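Produce Display Stand: Gallery and Fit-Out Notes

Compiled by Dwight Simard
15 May 2026

These notes cover the tiered produce stand set up in the Derine fit-out room and dressed with replica fruit and vegetables. They are meant for staff who fill, face up and strip the stand, and for anyone ordering stock to match. The stand is catalogued as Dokix item 244. Replica stock is held under the Adov prefix and is booked out by the tub, by variety.

The gallery is organised by variety, beginning with the stand itself. Dimensions of individual compartments are on the Chan drawing sheet and are not repeated. Where the drawing and the stand disagree, work to the stand. The drawing predates the second set of dividers and will be reissued in June.

Stand construction

Light natural wood throughout. The compartments are open-topped and set at an angle, with the low edge to the customer side. The tilt does most of the display work: a shallow fill reads as a full bin from standing height. It also means that anything round will travel to the front edge if the back of the bin is left unsupported. A false base is used under round stock for this reason, and the lip should be checked by hand before the first layer goes in.

Clean with a dry microfibre cloth. A damp cloth is acceptable on the dividers. Solvent cleaners leave a pale mark on the timber and will also lift colour from the replicas.

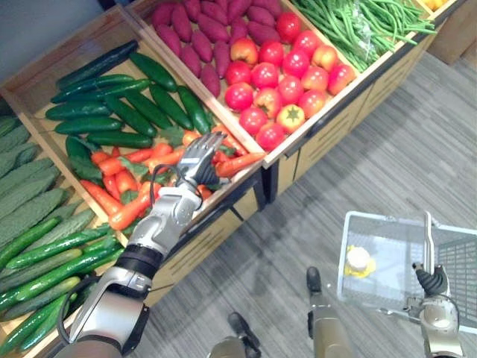 Replica produce in the angled compartments. Carrots with leafy tops sit directly below the dark green cucumbers; sweet potatoes and tomatoes are along the top.

Carrots

Bright orange, supplied with green tops attached. Tops are the first part to fail. Handle by the root and never lift a bundle by the foliage. Lay the roots first, then work the greenery up between them so that it is scattered through the bin. A solid band of green along one side looks like a separate line of stock and confuses the labelling exercise. Long pieces tend to ride up over their neighbours and finish against a divider. These can be left, provided they don't cross into the next compartment.

Dark green cucumbers

Smooth, with a glossy finish. Laid diagonally and overlapped, with the overlap running one way wherever possible. The gloss shows finger marks under the overhead fittings, so cotton gloves are recommended when facing up. Wipe each piece before it goes back in its tub.

Light green cucumbers

A brighter green than the above, with a slightly mottled surface. Booked as a separate variety and stored separately. The two have been mixed in the tubs more than once, and sorting them afterwards is slow work under warm lighting. Sort in daylight or under the bench lamp. On the stand, keep them in the lower position with the bitter melons between them and the walkway labels.

Bitter melons

Pale green, with ridged, warty skins. Stack closely, side by side. The texture holds the pile well and this variety can be built steeper than any other on the stand. Dust collects in the ridges. Use a soft 40 mm brush, working along the length of the piece, and do this before wiping anything on the tier underneath.

Sweet potatoes

Purplish-red, elongated and tapered. Pack tightly, alternating the tapered ends to close the gaps. Loose packing at the top of the stand is visible from across the room and tends to slump when the lower bins are being worked. If the fill runs short, raise the base. Don't spread the stock thinner.

Tomatoes

Predominantly red, round and shiny, with a few orange-red pieces mixed through. The variation is intentional and should be kept when the bin is topped up. A yellowish-orange tomato with a green star-shaped calyx is placed near the front, calyx up. It serves as a locating piece when the bin is rebuilt from the reference gallery. Calyxes are a press fit on replacement stock and will come away if the piece is turned by them.

Order of fill

Work from the top of the stand down. Tomatoes and sweet potatoes go in before the lower tiers so that dropped pieces don't disturb finished bins. Carrots are faced last, as the greenery sheds a little each time it is touched. Strip in the reverse order.

Allow 2 people for a full fill. One person can top up a single compartment without assistance.

Storage and stock control

The current Adov register lists 1,137 replica pieces across all varieties, including spares and stock awaiting repair. Damaged pieces go in the grey repair tub with a tag giving the variety and the fault. Colour loss, split seams and missing foliage are all repairable. Crushed pieces are written off.

Tubs are stored flat, lids on, away from the window. Prolonged sun shifts the orange stock toward yellow and dulls the red. Do not stack full tubs on the sweet potatoes; the tapered ends deform under load and don't recover their shape.

Replacement orders should quote the variety name exactly as it appears in the headings on this page. "Cucumber" without a shade will be returned to the person who raised the order.

Corrections to Dwight Simard at the Derine stock desk. Please quote the item number.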